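This site uses cookies to remember your settings. Accept / Manage preferences

July 14, 2021 - drawer bench, Rernlow

Good session today! Relu and I finally sat down with the house rules for the cabinet tasks and threw out half of them. What's left fits on a card, and I like it a lot more than the old 3-page thing.

Start state gets written down before the arm moves. Which drawers are open, how far, what's in them, what's on top. "Same as last time" doesn't count (guilty, run 3303).

Feet and stools stay on the left side of the cabinet while the arm is live. Seraina wants tape on the floor for this and she's right - I'll ask Burgi for the yellow roll.

Speed cap stays at the low setting any time the gripper is below the lip of a drawer. Side walls are closer than they look from the operator's seat, and a scraped wrist cover is still a logged contact, even if the run goes on.

One person calls stop, and everybody can. Ursina asked whether a stop spoils the run. No! Log it, reset, go again.

Still arguing about how to score a pick when the drawer gets nudged. Relu says pass with a note, I say separate column. Try both on the next 4 runs and compare.

To do: print the card, send a copy to Nadja at Plattner, revisit in August.
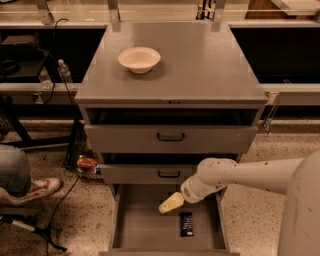
Snack bar pick, bottom drawer, gripper below the lip - low speed rule applies.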